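静水井

二月，我到菲克索普站接手纸带的数字化工作。合同由斯图拉公司签发，范围写得很清楚：普里尔科夫河菲克索普水文站，自记水位纸带518卷，逐卷扫描，判读，校核，录入。工期到汛前为止。住宿在站房二层，取暖自理。

站房建在左岸的基岩上，下面是静水井。井壁为混凝土，内径够一个人带着工具下去。井与河之间有一根进水管相通，管口装闸阀和拦污栅。河面的波浪传到井里已经衰减，浮子只对缓慢的变化有反应。浮子用钢丝绳绕过水位轮，另一端挂平衡锤。水位轮带动沃特金斯型自记仪的笔杆，笔在纸上画线，钟筒负责走纸。这套装置已经停用，井上方现在是一只压力传感器的接线盒，每五分钟发一次数据，不需要人。

纸带存放在一层的铁皮柜里，按年份卷好，外面套牛皮纸筒，筒上注明起止时间、换纸时的水尺读数和钟差。钟差多数在一两分钟以内，水尺读数与笔迹的偏差多数小于一厘米。字迹前后一致，应为同一人所写。观测员没有在纸筒上署名。值班簿的署名栏盖的是站章。

判读的程序如下。先量纸带四角的定位孔，求出纸张伸缩系数。受潮的纸横向伸长比纵向大，不改正的话，高水段会系统偏高。再按换纸时的两个水尺读数定出零点，中间按线性分配。然后沿笔迹取点，平缓处一小时一点，涨落处加密。最后与值班簿上的人工观测值对照，超限的注明原因。

前两周没有值得说的事情。低水期的笔迹接近直线，一天可以做完好几卷。晚上风从上游来，二层的窗框有响动，我用折好的废纸塞住了。

第一个异常出现在第77卷。

凌晨四点前后，笔迹有一个下凹。线先陡降，到底后保持一段水平，再以指数曲线的形状回升，恢复到原来的水位。下凹深度25毫米。纸上的比例尺是一比十，所以实际画出来的只有两毫米半，比笔尖留下的线宽大不了多少。我起初当作笔杆卡滞处理，在备注栏填了“机械原因，插补”。

卡滞的笔不会指数回升。卡住的笔松开时是跳回去的，留下一条竖线。指数形状说明井里的水确实少过，然后经进水管从河里补回来。由回升段可以反算时间常数，再由井的断面积估出管道的过水能力，得到的数值与建站图纸上的管径相符。也就是说，有人从井里取走了水，或者有一件东西原先占着水的体积，后来被提了上来。

我把备注改为“待查”。

此后的纸带我都放大看凌晨那一段。下凹不是每天都有。冬季多，夏季少，封冻期几乎每夜都有。深度变化不大，时刻也稳定，总落在四点前后。值班簿上的人工观测时间是八点和二十点，四点没有任何记载。

我查了站上的任务书。任务书规定的项目有水位、水温、降水、冰情，没有一项需要在四点下井。沃特金斯型自记仪的说明书还在抽屉里，英文原件，附一份手抄译文。译文第三节讲防冻：气温过低时，可在井内水面以上悬挂煤油灯，或在浮筒外加油层。没有提到取水。

站上有煤油灯的领用记录。领用量在某一年之后降为零，此后再没有恢复。井却没有冻过，纸带上的浮子从头到尾都在动。

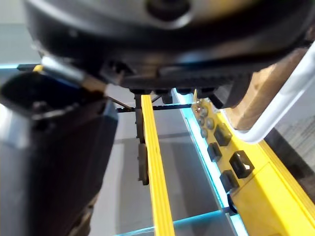 黄色长轨，上方是一排黑色圆形凸起。

我下了一次井。爬梯是后来换的，不锈钢，踏棍间距三十厘米。水面以上的井壁有一圈一圈的水痕，颜色从灰到褐。离水面一人高的位置，壁上嵌着一根铁钩，钩尖磨得发亮，说明受过反复的摩擦。钩的正下方有一道竖直的浅槽，宽度与绳索相当。我用卷尺量了钩子到井口的距离，抄在记录本上，随后上来，因为手电的电量不足。

提水的做法由此可以还原。用绳系桶，从井口放下，挂钩用来在中途换手。桶提上来后，井里的水位下降，下降的量等于取水体积除以井的断面积。按25毫米反算，取走的水远多于一桶，应当是连续提了许多次。下凹的陡降段在放大后也确实不是一条斜线，可以分辨出细小的台阶，台阶的间隔相当均匀。

剩下的问题是水的去向。站房里有自来水管，但接通的年份较晚。在那之前，生活用水从河边的石阶挑。从河里挑水比从井里提水省力，不冻的时候没有理由用井。封冻以后石阶不能走，需要凿冰，用井则合理。夏季的几次下凹都在大洪水期间，那时石阶在水面以下，也合理。

不合理的是用量。一个人驻站，一夜用不了这么多水。

我去看了站房后面的坡地。图纸上那一块标为“预留”。地面有一层枯草，草下是平整过的台面，边上砌着一道矮石坎。台面以外的坡上，石头裸露，没有土。台面以内有土，厚度用钢钎探过，三十厘米到四十厘米不等。土色发黑。石坎内侧靠山的一面，有一排树桩，截面已经朽了，年轮数不出来。

冬天不会浇树。我在这一点上停了几天，照常做后面的卷。

解释是在降水记录里找到的。站上的雨量筒在冬季改测降雪，融化后量取。值班簿的附注栏，封冻期内每隔一段就有一条：“坡后结冰面完好。”或者：“结冰面东侧薄，补。”这一类附注我此前都跳过了，当作冰情的补充。按时间与纸带对照，写有“补”字的日子，前一个凌晨都有下凹，且深度偏大。

他在坡后的台面上浇了一块冰。四点是一天里气温最低的时段之前，浇下去的水冻得快，冻得平。浇薄层，每夜一次，这是做冰面的正确方法。一次浇得过厚，表层先封住，下面的水来不及冻，次日会鼓包开裂。

冰面的尺寸可以由取水量推算，假定每层厚度三毫米，得到的面积与台面实测面积相差不大。误差主要来自渗漏和我对层厚的假定。

冰面的用途，附注里没有写。菲克索普当时有一所小学，设在下游的渡口。年鉴上说，学校撤并之前冬季在籍学生最多的一年，也坐不满一间教室。从渡口到站房，河面封冻时可以沿冰走上来。值班簿里与此有关的只有两处。一处是二十点的水位旁边加注：“人多，读数提前。”另一处是某年二月，备注：“借出平衡锤备件一只，作冰壶用，已还。”

平衡锤备件现在还在铁皮柜的底层。铸铁，圆柱形，底面有一片磨光的区域，边缘有磕碰。我称过，比铭牌标称少了几克，对水位没有影响，因为它从未装上仪器。

此后的工作改变了一处程序。斯图拉公司的判读规范要求，凡与河道水位无关的扰动一律插补，使过程线连续。我按规范做了插补，提交的数据里没有下凹。下凹的起止时刻、深度和恢复时间，我另列一表，作为附件。规范没有要求这张表，也没有禁止。

附件共331行。最后一行对应的卷次在学校撤并之后的第四个冬天。从撤并到那一年，下凹仍然每个封冻期都有，深度没有减小，台阶间隔变长了一些。附注栏里“人多”不再出现，“完好”和“补”照旧。

第五个冬天起，凌晨四点的线是平的。纸筒上的字迹没有变。同一年的领物单上，多了一副护腰和一瓶碘酒。再往后，字迹换成另一个人的，钟差也变大了。

斯图拉公司在收到初稿后回了一份审查意见，共两条。第一条指出若干卷的伸缩系数小数位数不统一，已改。第二条问附件的物理意义，要求用一句话说明，以便归档。我填的是：静水井取水引起的短时水位扰动，成因为站务用水，与河道流量无关。

审查通过。归档时附件的类别选了“其他”。

汛前我把纸带装回纸筒，按原来的次序放进铁皮柜。第77卷的纸边有一处旧折痕，展平后又弹起来，我加了一片压纸。交接清单上列的是纸带、值班簿、说明书、领物单，最后一项写的是平衡锤备件一只，底面磨损，可用。

离站前一天夜里降温。我四点醒了一次，压力传感器的指示灯在井口闪，屏幕上的水位和三点五十五分相同。坡后我没有去。早上八点，我读了水尺，记在值班簿上，盖了站章。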